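Learning to Read the River Again

An interview with Ludivine Rey, by Tania Gazi

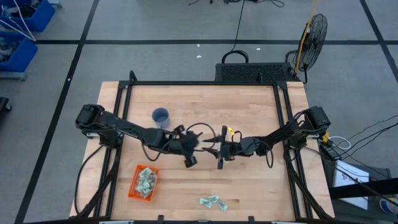
Ludivine Rey kept a water gauge notebook for most of her childhood. Her father nailed a painted board to the footbridge behind their house, and it was her job to write down the level before school. She still has the notebooks, in a shoebox in the hall closet, and she brought one of them to our talk.

"I wasn't a good record keeper," she says, turning the pages. "There are weeks where I clearly made it up. You can see it's the same number five days in a row, and then it jumps."

Rey now works as a flood historian, a job title she says she had to explain even to the people who hired her. She goes through parish books, mill accounts, insurance letters and family papers, looking for any mention of high water, and turns what she finds into a timeline that towns can use when they decide where to build. Her book on the Valtier, the small river she grew up beside, came out in April. It covers 362 years.

The starting point is a miller's complaint. He wrote to his landlord asking for lower rent after water got into the grain store, and he gave the height by saying it reached the third hinge of the door.

"The mill is gone, so for a long time that was useless to me," Rey says. "Then Loïc Millet, who works on old buildings, found a drawing of the door in a sale document. It had the hinges on it. We had a height from that, give or take a hand's width."

Most of her sources are like this, she says. People did not write about floods for the sake of history. They wrote because they wanted money back, or because a wedding had to be moved, or because someone's cow was found in someone else's field and both of them claimed it. The cow dispute takes up 14 pages in the town records and mentions the river only once.

I asked whether she ever worries that she is reading too much into a single line.

"All the time. I have a rule that I don't put a flood on the timeline from one source. I need 2, and they can't have copied each other. Priests copied each other a lot. You find the same sentence in three villages and you get excited, and then you notice it has the same spelling mistake in all three."

Under that rule she left out several events that local people are sure about. The best known is the flood that is supposed to have carried the church bell at Kairys down to the weir. There is a song about it. Rey could not find anything written before the song, and the bell in the tower today seems to be older than the story.

"I got letters," she says. "Polite ones, mostly. A man sent me a photocopy of the song, with the line about the bell underlined twice."

She talks more easily about the work than about herself, but she does say that the years on the book were slow ones. She had a part-time teaching post, and she wrote in the mornings at the kitchen table. Her editor, Perrine Hamel, asked her twice to cut the chapter on mill law. It is still in the book, though shorter.

"Perrine was right that it was dull. I think people need it anyway. The millers could raise and lower the boards on the weir, and they did it to suit themselves, so some of what looks like a flood in the records is two millers having a fight. If you leave that out you end up blaming the weather for everything."

The last third of the book deals with the period since the river was straightened. Rey is careful here. She does not say the straightening was a mistake, and she points out that the people who asked for it had been flooded three times while they waited for an answer. What she does say is that the water now reaches the lower town much faster than it used to, and that the old habits for dealing with it no longer fit.

"My grandmother's generation had most of a day. Somebody upstream would send word, and you carried the furniture up. You took the doors off so they wouldn't swell. Everyone knew the order to do it in. Now you might have two hours, and the people in those houses have never done it."

She would like to see the old high-water marks put back. There used to be small carved lines on the corner buildings along the quay, each with a year. Many were plastered over when the fronts were redone, and a few were lost when the bank was rebuilt. Rey has a list of where they were and has offered it to the town council. She has not had a firm reply.

"Some owners don't want a line on the wall at shoulder height when they're trying to sell," she says. "I understand that. But the line isn't what makes the house flood."

What comes next is less settled. She has been asked to do the same kind of study for a larger river, with a budget of a sort she has never had, and she is not sure she wants it — she likes being able to walk the whole length of what she is writing about. The Valtier takes her two days, with a night at a friend's place near the halfway point. She makes the walk every year and takes notes.

Before I left, she opened the childhood notebook again to a page in the middle. The figures stop halfway down, and below them, in pencil, it says "board gone."

"My father put up a new one the same week," she says. "He set it a little lower than the first, so nothing after that page matches what came before. I was thirty before I worked out by how much."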